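Notebook, textile bench
May, entry started 9:40

Folding again! I've been looking forward to this since the hem samples wrapped up, and I have the whole bench to myself until Shobha needs it for her button trials. Clean felt, good light, a stack of terry, coffee on the windowsill where it can't do any harm.

What I'm after: a fold sequence for hand towels and bath towels that we can put on the card that goes out with the Ovberg linens. The old card has two drawings on it and one of them is of a napkin. Liesl has wanted it replaced for ages and she's right. Terry doesn't behave like a napkin. It has a spring to it, it holds air, and every fold you make wants to open back up a little while you're busy with the next one.

Which I love, by the way. Flat cotton is obedient. Terry argues.

Started with the plain thirds fold to get my hands warmed up. Long edge in, other long edge over, then in half, then in half again. Fine on the thin Udach towels. On the thicker ones the last fold makes a loaf, and the loaf falls over on a shelf. Soon-im said last time that you should do the short direction first on anything thick, and I tried it, and yes, it's better: the bulk ends up spread through the stack and the front edge is one clean round fold. Wrote that in as method B. Method A stays for the thin ones.

Then the fun part, the corner folds. Tegan brought in a page of notes from her aunt's guesthouse, where they do a pointed fold for the foot of the bed, and a pocket fold with a washcloth tucked in. The notes are in pencil and have been folded a lot themselves. Step 4 is half rubbed out. I think it says "turn under," it might say "turn over," and the two give you completely different towels. Spent a very happy hour finding that out.

The way I read the notes up to there:

Lay the towel out with the label side down and smooth from the middle toward the hems.
Bring one corner across so the hem runs on a slant.
Bring the opposite side in to meet it, so you get a point toward you.
Turn under (over?) the wide end and roll it toward the point, snug, keeping the roll level.
Tuck the loose strip into the roll.

"Turn over" gives a roll that sits on top and looks a bit like a croissant. "Turn under" gives a flatter thing with a neat collar. I like both. The croissant is prettier and the collar travels better. I'd put the collar on the card and keep the croissant for the table when we have visitors.

I used the caramel towel for most of this, the one with the nice fat loops and the flat woven band along the hems. That band is a gift. It creases where you ask it to, and you can line it up against another edge by feel. If I were designing towels from scratch I'd make the band wider just for the folding.
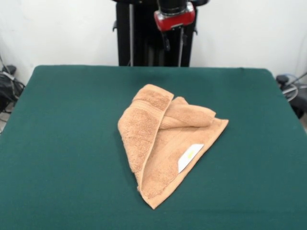

Caramel terry, part folded, point toward the near edge. Care label showing.

Notes on that one. The roll across the top bunches on the right and finishes in a lump. My guess is that I pull harder with my right hand, so one end gets wound up tighter and the spare cloth has to go somewhere. Tried the fold again starting the roll from the middle and working outward with both thumbs, and the lump was a lot smaller. Tried it a third time with the towel turned a quarter so I was rolling away from myself, and that was worse, really quite bad, a sort of sock. So: middle outward, toward the point.

The other thing is the label. It's small and white and the eye goes right to it. On a towel this color there's no hiding it once it's up on that side. The step about label side down is in Tegan's notes, and I'd read it as fussy, but it matters more than any other step on the page. I've moved it to the top of the draft and underlined it twice. Need to check with Liesl whether the label is always sewn near the same hem on the Ovberg range. If it is, we can say "label at your left hand, face down" and be done. If it moves about, the card needs a sentence, and a sentence is expensive on a card that size.

Crease trials, late morning. I wanted to know how much pressing helps. Three ways: no pressing, flat of the hand, and the wooden block from the Morris kit. Flat of the hand wins easily. The block crushes the pile along the fold and leaves a dark line that you can still find after you shake the towel out. Very satisfying to use, sadly. Flat of the hand, slow, one pass. Two passes and the layers start to creep.

Also tried the whole thing on a towel straight off the line, before it had been shaken. Don't. The hems curl and everything after that is a fight. Shake first, then lay out. Added.

12:15. Ngaio came by and timed me on the collar fold, her idea, and it took 27 seconds with the new order of steps. She then did it herself from the draft card with no help from me, which was the real test. She got stuck at the tuck. The draft says "tuck the strip into the roll" and she had no idea which strip I meant. Fair! I know which strip because I've been staring at it all morning. Changed to "tuck the slanted edge under the roll" and she got it on the next go. I was so pleased I made her do it again.

She also pointed out that the felt is helping us. It grips the underside, so the bottom layer stays put while you work on the top. On a slick counter or a bedspread the whole towel is going to slide around. I hadn't thought of that and it's a very good catch. I'll repeat the collar fold on the break room table after lunch and on the ironing board if it's free.

Afternoon. Break room table: slides, as predicted, mostly at the roll. It helps to rest a forearm on the point. Ironing board: fine, but too narrow for the bath size, which hangs off both sides and drags. The card should say "on a bed or a cloth-covered table," and I think we leave it at that.

Stock question for Shobha, before I forget: the shelf sheet has 1335 for the Fladosska hand towels, and that can't be the number of towels, so is it the lot code? If it's the lot code it's in the wrong column. If it really is the number, we need a bigger shelf.

Still to do
Redraw steps one to three with the hem band showing, so people can line up by it.
Croissant version, one drawing, for the back of the card.
Washcloth pocket. Haven't touched it yet and I'm itching to.
Ask Tegan if her aunt would mind settling under/over. I'd like to know what the guesthouse does, even if we go with the collar.
Ask Liesl about the label position.
Lint roller for the felt, please. It's growing a coat of its own.

Shobha, the bench is yours from three. I've left the caramel towel on the side shelf with the draft card tucked under it, and you're very welcome to have a go and scribble on the card. Pencil or pen, anything, just make the arrows big.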